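Why Do Beds Get So Rumpled?

By Evaristo Gallegos

Filed under: Big Questions, Small Rooms

A grown-up has probably told you to make your bed. You have probably pointed out that you're only going to sleep in it again tonight. It's a strong argument, and it has never once worked.

So let's talk about wrinkles instead.
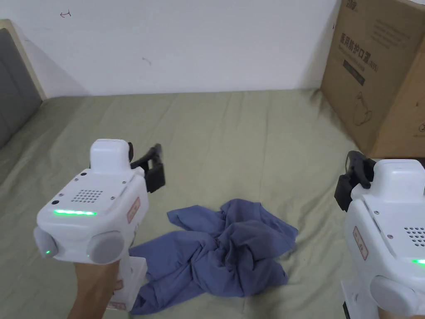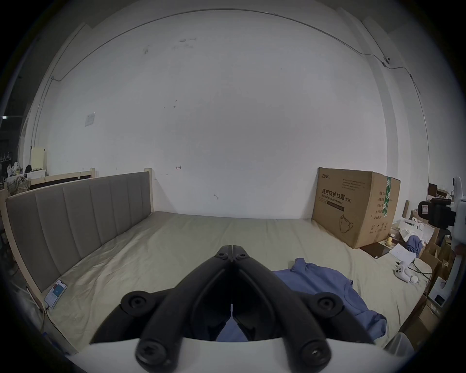
Cloth on a bed, bunched or just a bit wrinkled.

What is a wrinkle, anyway?

Most sheets are made of cotton. Cotton comes from a plant, and the plant makes long, thin fibers that get twisted into thread. The thread is woven over and under, over and under, until somebody has enough to cover a mattress.

Each fiber is built from very long chains of a stuff called cellulose. The chains hold on to each other with weak little bonds, a bit like kids holding hands on a field trip. Bend the cloth and some of them let go. Then they grab whoever is nearest. Now the cloth likes its new shape, and you have a wrinkle.

Why you make it worse

You are warm. You also sweat at night, even if you are a very elegant person. Water gets in between the chains and helps them let go, and your heat helps too. Then you roll over onto the whole mess and squash it flat until morning.

An iron uses the same trick. It adds heat and steam, the chains let go, and the heavy flat part presses them straight. So you and an iron do the same job, except the iron is good at it.

What about polyester?

Polyester is made in factories and doesn't soak up much water. It comes out of the night looking smug. Many sheets mix the two, so they wrinkle a medium amount.

Try it yourself

1. Find 2 old cotton hankies. Ask first.
2. Dampen one with a little water. Leave the other dry.
3. Scrunch each one into a ball and put a heavy book on top. Mine has 686 pages and I have never finished it.
4. Wait until the damp one has dried out. Go and do something else.
5. Open them up and see which one is more wrinkled.

Then go make your bed. Sorry. I was asked to put that in.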